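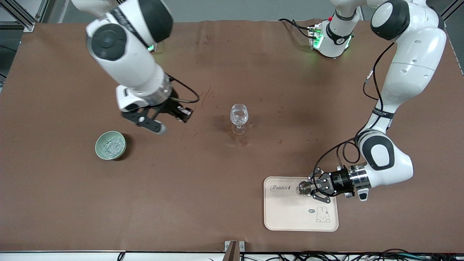 Re: [cordial-list] Cloudy syrup, and how long do you steep?

Dear all,

I have read this thread for some weeks and did not write, as others here have made cordials much longer than me. But the question from Plaltthorpe in February was left with only one short reply, and I had the same trouble for two seasons, so I try to answer it now. Excuse my long message. I put the old mail first and then my remarks in the same order.

The member from Plaltthorpe wrote in February:

I opened the last bottles of last summer's blackcurrant and they are cloudy, with a kind of soft layer on the bottom that goes up like smoke when I tip them. The smell is fine. The taste is fine too, maybe a little flat. The elderflower from the same year is clear, but it has lost most of its flower smell and is mainly lemon now.

My questions are these. Is the layer pectin, or is it something growing? Does it help to strain twice? How long do you leave the elderflower in the syrup, because my book says one night and my neighbor says four days? And has anybody bought the swing-top bottles from Yurchenko, or are the rubber rings as bad as people say?

I have 11 bottles left and I don't want to throw them all in the sink if I don't have to.

End of the old mail.

First, the layer. From the description I would think of pectin, and I say this with care, as I have not seen your bottles. Blackcurrant has very much of it. In my own bottles it looked the same, like smoke, and it came in the second or third month. What made me less worried was that nothing came up on the surface, no gas came out when I opened the bottle, and there was no smell of yeast. If you find any of these three, please do not drink it and do not give it to guests. You wrote that the smell is fine, and this is a good sign, but the nose is not a laboratory. I would open every bottle separately and not decide for all 11 from one.

Second, straining. I strained twice for one year and it made little difference for me. What made a difference was to not squeeze the cloth. I know it is painful to leave so much juice inside. I hang the cloth in the evening over the big pot and go to bed, and in the morning I take what has come down by itself. The fruit that remains I cook with some water and use for jelly, where pectin is welcome. You will get less cordial. I get less too, and my family complains every year.

There is also the enzyme powder which the wine people use. I bought the small packet from Prusico and it worked well for me, the syrup was clear after one night. It must go in when the juice is only warm, and before the sugar. I put it in hot juice the first time, and then it did nothing at all, so I thought for a long time that the product was bad.

Third, the elderflower. Here I do not agree with your book and I also do not agree with your neighbor. One night gave me a thin taste. Four days gave me something green and a little bitter, like cut stems. I stay at two days in the cold pantry, with the lid on, and I stir in the morning and in the evening. For one batch I use 25 big flower heads, picked when they are dry, before noon. I cut off the thick stems with scissors. I do not wash the flowers, I only shake them and leave them on a cloth on the balcony so the small insects can walk away.

About the lost flower smell, I think this is simply time. I had the same even with bottles from the coldest corner of the cellar. Since then I freeze a part of it in small plastic boxes, and the boxes from the freezer still smell of June in winter. It needs room in the freezer, so I do it only with elderflower and not with the red fruit, which keeps its taste much better.

For serving I am also changing my habits. I was always mixing a full jug, and half of it stood on the table until it was warm and nobody wanted it. Now I put the cordial undiluted in a small jug, cold water beside it, and each person mixes in their own glass. A stemmed glass is nicer than a tumbler for this, at least I find the color shows better. Children make it far too sweet, of course.
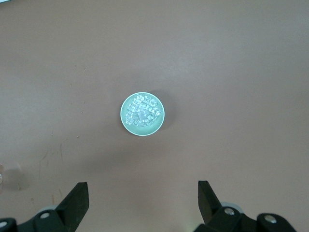 Small green bowl, from above.

Fourth, the bottles from Yurchenko. I bought a box of 12, and I can say the glass is good and the wire is good. The rubber rings are not so good. After the first boiling two of them became sticky, and after one winter several had small cracks where the wire presses. I replaced all of them with thicker rings from the hardware store in Lotden, the red ones which come in a bag of 100, and this solved it. If you already own the bottles, keep them and change the rings. If you do not own them yet, I would look for screw caps, as they are less pretty but I have fewer worries with them.

One more thing, which you did not ask. You write that the blackcurrant tastes flat. In mine this was the acid. I was using only lemon juice, and lemons are very different from each other. When I began to weigh citric acid the taste became the same from batch to batch. Add a small pinch to one glass of your flat cordial, stir, and taste it beside a glass without. If it is better, you can correct the rest at the moment when you serve it, there is no need to open and boil everything again.

I have also a question back to the list. Has somebody made a cordial from quince without cooking it? I read that the raw fruit is grated and left under sugar in a jar, and the syrup comes out by itself after some days. I tried it with one quince and it was very fragrant, but it turned brown on the top where it touched the air. I do not know if one should stir it, or press the fruit down with a plate, or add the lemon already at the beginning. My tree has many flowers this spring, so I would like to know before the autumn.

And please, when you answer, could you cut the old mails at the bottom? The last digest had the rhubarb discussion in it three times, and on my phone I must scroll very long until I find the new text.

With kind greetings from Lotden,
a cordial maker in her fourth season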